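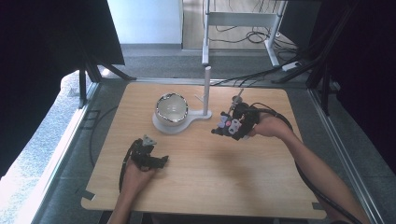

Getting Through Bitdale: How Drivers Hear About Road Closures, and What They Do Next
Student project report
Beca Gwilliam and Kanini Wanyama
Submitted 2020-03-24

Why we picked this
Both of us ride the Kudholm bus to class, and last fall we sat behind a stalled cement truck on the Palacios bridge long enough for Kanini to finish an entire problem set. What struck us, once we had stopped grumbling, was how many drivers kept turning onto the bridge road behind us even though the closure had already been posted on the county travel page. We wondered where all those people were getting their news, if they were getting any at all, and that question turned into this project. Our adviser, Rhydian Humphreys, was kind enough to let us change topics two weeks after the deadline for doing so, and we would like to thank him for that before we say anything else.

What we did
We wrote a short survey and handed it out at the park-and-ride lot in Bitdale on two mornings. We got 44 completed forms back, plus a few that were too rained on to read and had to be left out. The survey asked how people had heard about the last closure that affected them, how long before reaching it they had heard, and whether they changed their route. We also kept a log of every closure posted for the bridge road and the Jivenero interchange while the project was running, and wrote down the time of the first notice and the time the lanes were reopened.
Haf Price, who works the early shift in the county dispatch office, let us sit down with her for an afternoon and explained how a call about a blocked lane becomes a line on the travel page. It is a longer trip than we had imagined! An officer has to confirm the location, somebody has to decide which ramps are affected, and then the wording gets typed in by hand between phone calls.

What we found
Exactly half of our drivers, 22 of the 44, said they first learned about the closure by seeing the brake lights ahead of them. The rest named the radio, a phone map, or a text from a relative or coworker. Only four mentioned the electronic sign on the Kudholm side, and two of those said they had read it too late to use the exit. We drove out to look at the sign ourselves and we can see what they mean, because it stands so close to the ramp that you would have to be in the right lane already.
The comments people wrote on the back were some of the best material we collected. One driver said she always stays on the main road no matter what, as the detour through Palacios has a school zone and a train crossing and she would sooner sit still with her coffee. Several others said much the same about the detour, which made us think that a notice saying only "closed, expect delays" leaves out the thing people most want, a guess at how long.

Problems along the way
Our log has a gap in it. We each thought the other one was keeping it over the long weekend, and neither of us was. We also talked only to people who park and ride, and they may well be more patient than the ones who drive the whole way. Cledwyn Sayce in the statistics lab looked over our tables and told us, very gently, not to make any percentages out of the smaller groups, so we have taken those out.

What we would like to see
We suggest moving the Kudholm sign back to the far side of the feed store, where there is still time to change lanes, and adding an estimated reopening time to the first notice, even if it has to be corrected later. Haf thought the second idea could be tried without any new equipment. We plan to send a copy of this report to the county road office, and if they are willing, Kanini would like to repeat the survey in May with drivers at the Jivenero gas station included.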